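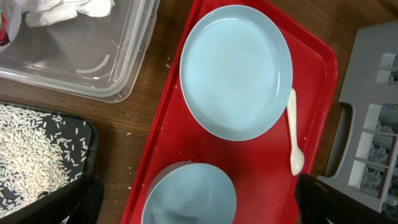 Who Clears the Trays?

Every lunch ends with a mess. People eat, people talk, people leave, and then there are the trays. At the Skurkton company lunchroom in Pronddale, a busy noon hour can mean 1000 dishes, and not one of them has ever walked back to the kitchen by itself.

For a long time the walking, scraping and stacking was done by people. Now part of it is being handed to a pair of robot arms. Grown-ups call this automation, a long word for getting a machine to do a job that a person used to do. Grown-ups like long words. They sound more expensive.

What is the job, exactly?

Clearing a tray sounds easy. You have probably been told it is easy, most likely by someone who wanted you to do it. But think about what your brain has to sort out. Is that a napkin or a note? Is that food, or is it garbage now? Does the plate stand up in the rack or lie down? And who left rice all over the place?

You do this without thinking. A robot can't do anything without thinking, or at least without a computer doing a great many sums. So the arms practice at a table with a red tray to clear, a clear plastic box, and a big gray rack for the dishes. Two arms can work side by side, one over the box and one over the tray, which is more teamwork than you see in some families.

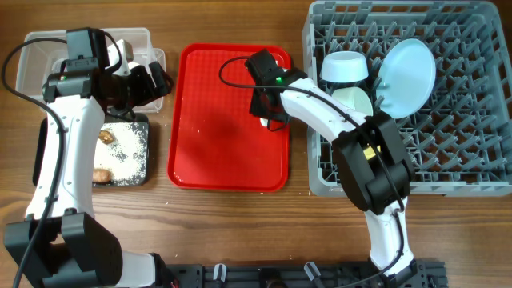
Why is it so hard for a robot?

A factory robot that puts the same screw in the same hole all day has a pretty simple life. The hole stays where it is. Lunch is different. One person leaves a bowl of something grainy. The next leaves one lonely brown bite on a plate. Somebody else leaves a spoon, a cup and a little red packet, and each of those needs to be held in a different way.

Grab a cup too hard and you might crack it. Grab it too softly and it slides out. A plate is flat and slippery, so the gripper has to catch it by the rim. A single grain of rice is a nightmare, as anyone who has tried to pick one up in mittens can tell you.

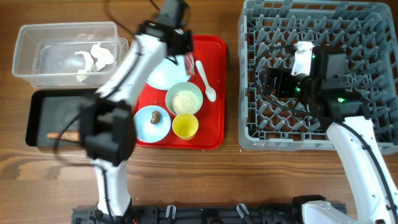 What happens to the people?

This is the question the grown-ups in the dish room asked first, and they asked it loudly.

Valbona Matić has worked there for 18 years. She used to spend her whole shift at the tray window. Now she spends mornings there and afternoons teaching the arms. She sets out messy trays, watches what goes wrong, and writes it down. Her notebook is up to tray number 657. "I have three children," she says. "I already knew how to explain the same thing many times."

Her shoulders hurt less, which she likes. She also talks to fewer people at the window, which she doesn't like at all. Both of those are part of automation, and only the first one gets put on posters.

Prys Trevor, who stacks the clean dishes, is less sure. He wants to know what happens when the arms get good at it. Will there be fewer jobs, or only different ones? His boss says different ones. Prys has asked for that in writing.

It's a fair thing to ask. Machines have been changing people's work for a very long time, and some workers ended up with better jobs while others ended up with none. A lot depends on what the people in charge decide to do, and on whether they bother to ask the people at the sink.

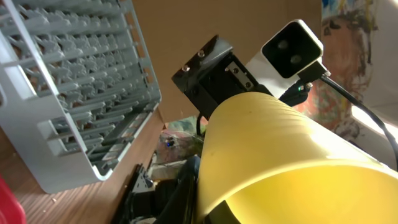 A robot's gripper up close, with something yellow and the gray dish rack nearby.

Try it yourself

Put a thick oven mitt on each hand. Ask a grown-up for a plastic cup, a plastic plate and a spoon. Now move them from a tray to a dish rack without using your thumbs. Time yourself, then try again with one eye shut.

When you're done, please put everything away. There is no robot at your house, and your family has noticed.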